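Automatisation chez nous : ce que ça change pour les préparateurs

mirabelle_54
Posté mercredi, 21:14

Salut à tous ! Je bosse chez Salitz, préparation de petits colis hygiène et parapharmacie. Depuis novembre on a une équipe qui enregistre nos gestes à la pince pour apprendre le tri au futur robot, et sur 23 préparateurs, la moitié fait la tête. Moi j'aime bien (si, si !), même si le soir j'ai le poignet en compote.

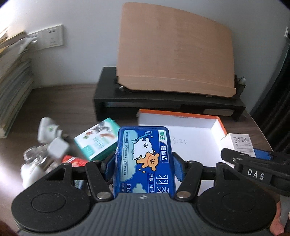

Le plus dur pour moi, c'est de ralentir. À la main j'attrape trois articles sans réfléchir, à la pince il faut les prendre un par un et bien d'aplomb. Une boîte de fil dentaire debout entre les deux doigts bleus, ça va encore, c'est rigide et bien carré. Le flacon en verre couché, par contre, je le garde toujours pour la fin. Firdevs Gezer, ma cheffe d'équipe, nous demande 600 prises par semaine et par personne. Vous en êtes où, vous ?

polat_nuit
Posté mercredi, 21:40

600 ?? Et payées combien en plus ? Chez nous à Dideswood ils ont fait pareil, et après les intérimaires n'ont pas été rappelés. Désolé mais tu formes ton remplaçant.

clirer
Posté mercredi, 22:02

Pas d'accord avec polat. Mon site a gardé tout le monde, on est juste passés au contrôle et aux retours. Moins de marche, plus d'écran, je m'ennuie un peu plus, voilà.

mirabelle_54
Posté mercredi, 22:19

Payées pareil... Dilek Yurt (la déléguée) réclame une prime, réponse à la prochaine réunion. Clirer, tu as eu une formation pour le contrôle ?

clirer
Posté mercredi, 22:31

Deux jours. Demande-la par écrit avant que le robot arrive !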